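Comment un robot apprend à monter un hamburger en jouet

Au club de robotique de Sturnton, les élèves de 10 à 13 ans préparent une épreuve appelée « le burger ». La règle tient en une ligne : un bras robotisé doit empiler des aliments en jouet sur un plateau, dans le bon ordre, sans aide humaine. Le club y travaille depuis février. Ce texte explique comment fonctionne l'épreuve, quelles sont les pièces du système et comment se programme une tâche de ce genre.

Ce que le robot doit faire

Une personne qui prépare un hamburger ne réfléchit presque pas à ses gestes. Elle voit le pain, tend la main, serre un peu, soulève, pose. Pour un robot, chacun de ces gestes est une instruction séparée. Si l'une d'elles manque, le robot ne la devine pas.

Une suite d'instructions qui mène à un résultat s'appelle un algorithme. Une recette de cuisine en est un. Celui de l'épreuve commence ainsi :

1. Aller au-dessus du porte-pièces.
2. Descendre jusqu'à la pièce.
3. Fermer la pince.
4. Remonter tout droit.
5. Aller au-dessus du plateau.
6. Descendre jusqu'au sommet de la pile.
7. Ouvrir la pince.

Ces sept instructions sont répétées pour chaque aliment. Au lieu de les recopier, les élèves utilisent une boucle : un morceau de programme que l'ordinateur relit autant de fois que nécessaire. À chaque tour, seules changent la pièce à prendre et la hauteur à laquelle il faut la poser.

Le poste de travail

Le plateau reste toujours au même endroit de la table. Les aliments sont rangés debout, dans des supports transparents à fentes. Cette position est choisie pour la pince : une tranche posée à plat sur la table est très difficile à saisir, car les doigts mécaniques ne peuvent pas passer dessous. Debout, elle présente ses deux faces, et la pince n'a plus qu'à se refermer.

L'empilement part du pain du dessous. Viennent ensuite la salade, puis la tomate. Le fromage orange, les steaks bruns et le pain du dessus, couvert de petits points clairs qui imitent le sésame, attendent dans leurs supports.

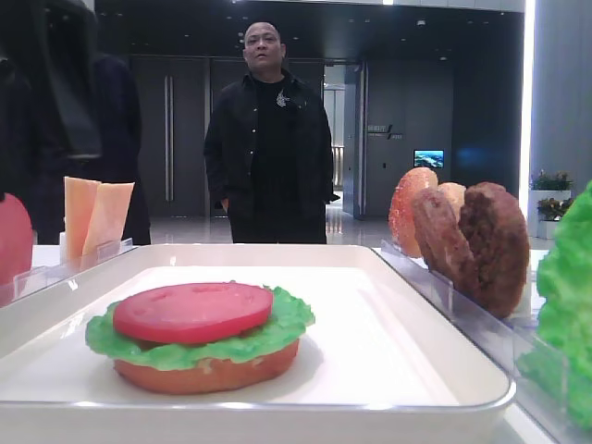

Voir, ou se souvenir ?

Il existe deux méthodes pour que le robot trouve une pièce.

La première consiste à lui donner des coordonnées. Ce sont des nombres qui indiquent une position, comme à la bataille navale, avec un nombre de plus pour la hauteur. Le robot se rend à ces coordonnées sans vérifier s'il y a quelque chose. Si un support a été poussé de 2 centimètres, la pince se ferme à côté et le programme continue comme si de rien n'était.

La seconde consiste à utiliser une caméra. L'ordinateur reçoit une image, c'est-à-dire un grand tableau de petits carrés colorés, les pixels. Il cherche dans ce tableau les zones qui ressemblent à une tomate ou à un steak, puis calcule où elles se trouvent sur la table.

La couleur aide beaucoup. Le vert de la salade se distingue facilement du blanc du plateau. D'autres cas sont plus difficiles : le fromage et les pains sont dans des tons orangés, et les steaks sont bruns tous les deux. Le programme doit alors comparer aussi les formes. Les ombres posent un problème supplémentaire, car une zone sombre à côté d'une pièce peut être prise pour un morceau de cette pièce. Les objets transparents, enfin, sont mal détectés par beaucoup de caméras. Pour les supports, l'équipe a donc gardé des coordonnées fixes.

Apprendre par l'exemple

L'équipe Korkano, menée par Sibel Güler et Ji-hoon Kong, a essayé une autre approche : l'apprentissage par démonstration. Un élève guide le bras à distance pendant que l'ordinateur enregistre les images et les mouvements. Ensuite, un programme cherche des régularités dans ces enregistrements : quand la caméra montre ceci, le bras fait cela.

Une seule démonstration ne suffit pas. L'équipe en a enregistré 200. Certaines étaient mauvaises (pièce lâchée trop tôt, plateau heurté) et 17 ont été retirées du lot. Un robot qui apprend par imitation copie aussi les erreurs.

Il est utile de varier les démonstrations. Si le pain est posé exactement au même point à chaque fois, le robot ne saura pas quoi faire lorsqu'il sera décalé vers la gauche. Pour la même raison, l'équipe enregistre à différentes heures de la journée, avec des personnes qui passent ou s'arrêtent derrière la table. Le programme doit apprendre que le fond ne compte pas pour la tâche.

Pourquoi la pile tombe

Un objet empilé tient si son centre de gravité se trouve au-dessus de la surface qui le porte. Le centre de gravité est le point autour duquel le poids de l'objet est réparti. Une tranche posée un peu de travers reste en place. Trop décalée, elle bascule.

Les petits écarts s'additionnent. Si chaque pièce est posée légèrement à droite de la précédente, la dernière se retrouve loin du centre de la première. La feuille de salade complique le calcul : son bord ondulé dépasse du pain et sa surface n'est pas plane. Oğuzhan Çetinkaya, qui encadre le groupe, demande aux élèves de mesurer la hauteur de la pile après la salade et de corriger le programme avant de passer à la suite.

La force de la pince se règle aussi. Trop faible, la pièce glisse. Trop forte, elle se déforme, puis saute au moment de l'ouverture.

À essayer à la maison

Il faut deux personnes, une assiette et des objets à empiler : éponges, couvercles, tranches de pain. La première personne ferme les yeux et joue le robot. La seconde joue le programme. Elle a droit à six ordres seulement : avance, recule, monte, descends, ouvre, ferme. Le « robot » obéit exactement, sans rien ajouter.

La plupart des joueurs remarquent vite qu'il manque des ordres, par exemple pour aller à gauche et à droite. Notez ceux que vous ajoutez, puis recommencez avec la nouvelle liste – l'ordre des instructions compte autant que leur contenu.

Petit lexique

Algorithme : suite d'instructions dans un ordre précis.
Boucle : partie d'un programme qui se répète.
Coordonnées : nombres qui donnent une position.
Démonstration : exemple enregistré que le robot doit imiter.
Pince : outil placé au bout du bras, qui sert à saisir.
Pixel : petit carré de couleur dans une image numérique.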